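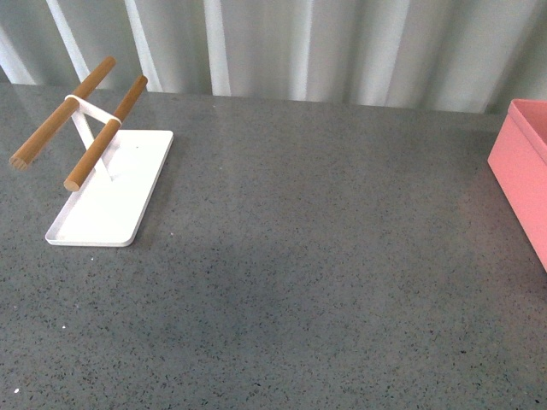 Noelia Vallejo さんの投稿:
> タオル掛けの課題ですが、手で腕を直接動かして教える方式と、リーダーアームによる
> 遠隔操作とで、同じ方策に混ぜて学習させてよいのでしょうか。当方では直接教示の
> データだけのほうが軌道は滑らかなのに、実機に載せると棒の手前で止まる例が目立ち
> ます。遅延のせいかと思い Clodska の記録時刻を調べましたが、直接教示には遅延が
> ないので説明になりません。
>
> もう一点、失敗した試行をどこまで残すかの基準があれば教えてください。当方は
> 操作者の自己申告だけで捨てています。

Noelia さん、各位

先に結論を書きます。混ぜること自体は可能ですが、行動の定義を揃えないまま混ぜると、ご報告の現象が出ます。

直接教示では、記録できるのは関節の実測値だけです。これをそのまま次時刻の指令値とみなして学習させる場合が多いと思います。一方、Brusberg のリーダーアームで操作した場合に記録されるのはリーダー側の関節角、つまり指令値で、実測値との間に追従誤差があります。布を持ち上げているときや、布が棒に擦れているときは、この誤差が無視できません。操作者は無意識に指令を先へ送って押し込んでいます。直接教示のデータにはこの「押し込み」の情報が残りません。人の手が加えた力は関節角に現れないためです。棒の手前で止まるのは、指令値が目標位置ちょうどまでしか行かず、布の抵抗と制御の偏差に負けている状態だと考えます。

確認方法は簡単で、停止した時刻の指令値と実測値の差を軸ごとに描いてください。差が一定値で張り付いていれば上の説明でほぼ足ります。差がゼロなら方策そのものが停止を出力しているので、別の原因です。

6月に取り直した分について、当方の内訳を書いておきます。

記録した試行 223
学習に使った試行 191
把持のやり直しを含むため外した試行 17
残りは時刻同期の不良と、途中で操作を打ち切ったもの

操作はすべてリーダーアームです。リーダーの読み取りからフォロワーへの指令送出までの遅延は中央値 59 ms でした。この値なら操作者の側で慣れで吸収できますが、学習時には手首カメラの画像と行動の時刻を合わせ直す必要があります。補正せずに学習させると、指を閉じる動作が布に届く前に始まります。Clodska の既定では受信時刻が記録されるので、撮像時刻を使う設定に変えてください。設定は記録ごとに保存されないため、毎回ログの先頭で確認することを勧めます。

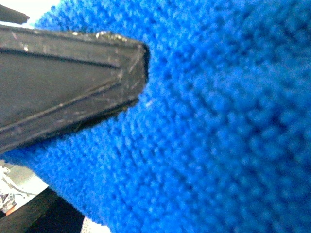
Mahtab Shahbazi は前回の打ち合わせで、手首カメラの画像だけでは布を何枚つかんでいるか判定できないので、把持の良否を画像から自動で付けるのは無理だと指摘していました。私も同意見です。毛足の長い布は指先が沈むため、開度の値も当てになりません。一枚でも二枚でも指の開きに有意な差が出ませんでした。モーター電流も試しましたが、折り目をつかんだ場合と区別できていません。

そこで把持の良否は持ち上げた後の形で付けています。頭部カメラで布の下端が見える時刻を一つ決め、そこで折りが保たれているかどうかだけを見ます。把持の瞬間にはラベルを付けません。この方法だと判定する人が違っても結果がほとんど割れず、Olaia Casado と私とで別々に付けて突き合わせたときも、食い違ったのは境界的な試行に限られました。
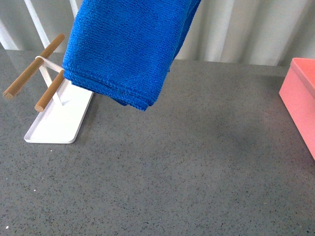 試行の区切り方についても書いておきます。当方では一試行を、接近、把持、持ち上げ、棒上への移動、下降、解放の六段階に分けて時刻を打っています。段階の名前は学習には渡さず、集計と再生のときだけ使います。問題になりやすいのは移動と下降の境目です。手先の高さで切ると、布のつかみ位置が違うだけで境目がずれます。現在は、布の下端と天板の間に隙間が残ったまま上側の棒にかかっている状態を「移動の終わり」の目安にしています。下端には縫い目が通っているので、頭部カメラの画像で端の位置を拾うのは難しくありません。手先が頭部カメラの視野から外れていてもこの基準なら使えます。

直接教示でこの段階を取ると、教える人の腕や体が頭部カメラに入ります。実行時にはそれが写らないので、画像の分布が変わります。ご質問の「滑らかなのに止まる」には、指令値の件に加えてこの影響も重なっているかもしれません。切り分けるなら、直接教示で得た軌道を人が離れた状態で一度再生し、その再生中の画像と関節値を学習用に記録し直してください。手間は倍になりますが、画像も指令値も実行時と同じ条件になります。布が相手なので再生が毎回成功するとは限らず、失敗した再生は除く必要があります。Macarena Tejada が剛体の課題で同じ手順を使っており、そちらでは再生の失敗はほぼ問題にならないそうです。布ではそうはいきません。

失敗試行の扱いですが、自己申告だけで捨てるのはやめたほうがよいと思います。操作者は最後にうまく掛かれば途中の乱れを忘れますし、逆に途中が正しくても最後の解放で布がずれると全部捨てたがります。当方の基準は次のとおりです。

(1) 把持をやり直した試行は、初回学習用の集合から外す。削除はしない。
(2) 棒に当たって戻し、掛け直した試行は残す。回復動作として有用。
(3) 解放後に布が落ちた試行は、下降の開始までを残す。
(4) 操作者が考えるために静止した区間は切る。ただし解放直前の静止は残す。

(4) の但し書きには異論もあります。

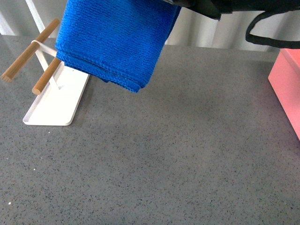

静止区間を一律に切ると、布の揺れが収まるのを待つ動作まで消えます。すると方策は揺れている布をそのまま下ろし、棒の片側に偏って掛かることが増えました。逆にすべて残すと、どの段階でも止まりやすくなります。段階ごとに切るか残すかを決めるのが今のところの妥協で、閾値は関節速度で与えています。手先速度で与えるよりも、手首だけを回している区間を誤って切ることが少ないです。

操作者への指示も書面にしました。主なものを抜粋します。

・把持の前に手首の向きを決め、つかんだ後は大きく回さない。
・棒を越えるまでは高さを優先し、奥行きは越えてから合わせる。
・リーダーから目を離さず手元の画面で見る、という操作は禁止。頭部カメラと手首カメラの映像だけを見て操作する。

三つ目は書き方が悪いと Snežana Nedeljković に言われています。意図は、方策に与えない視点から得た情報で操作しないことです。実機を横から直接見て操作すると、棒との前後関係を肉眼で判断できてしまい、画像からは根拠の取れない動作が記録に残ります。次の版で直します。

Noelia さんのほうでお持ちの直接教示データは、捨てずに取っておいてください。再生して取り直す元の軌道として使えます。停止時の指令値と実測値の図ができたら、軸の単位と制御周期も添えてこのリストに流していただければ見ます。Brunstead の腕をお使いなら、位置制御の剛性の設定値も必要です。出荷時の値と実際に読み出した値が違っていたことが当方で一度ありました。

段階の時刻を打つスクリプトは Goicoechea の共有領域に置いてあります。撮像時刻を前提に書いているので、受信時刻で取った記録に使うと境目が後ろへずれます。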